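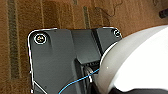 Figure 4. Wrist camera view on carpet.

4.2 Self-masking before floor segmentation

The Virodow planner takes a floor mask from the wrist camera and marks every cell outside it as an obstacle. In our first tests in March, the mask often included parts of the robot, and the planner then treated its own housing as free floor. A fixed mask drawn by hand did not solve this, as the visible outline of the arm changes with joint position. We now project the Ninh arm model into the camera using the current joint angles and remove those pixels before segmentation runs. In Figure 4 the white casing overlaps the right part of the dark housing, so the two must be projected in depth order. The blue cable across the housing is harder — it is not in the model, and we handle it by growing the mask by four pixels.

Carpet adds a second problem. Stripes in the weave produce long straight edges, and the edge-based segmenter splits the floor along them. We replaced it with a texture classifier trained on 3295 patches from the Jurnton recordings. Thin items such as the dark cord near the top of Figure 4 are passed to a separate detector, which runs on every frame with a time limit of 50 ms. The patch size and all thresholds were fixed before the planning trials in Section 5.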